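Search this site
Last updated: March
2 min read

Okay, so you want your own chess demos! Start small – I did over 400 episodes with only a few pieces out, and Plarik learned faster for it. Move one piece, pause, save, reset.

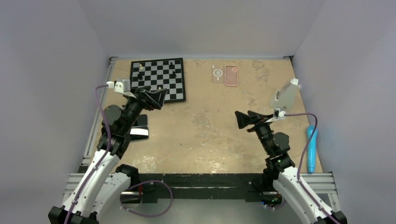
Left gripper near the corner of the chessboard, two phone cases farther back.

Shuffle the other stuff every 6 episodes or so (Idun Nygård's tip, and a great one). If you fumble a grasp, keep going and tag it – those recoveries are gold when you train.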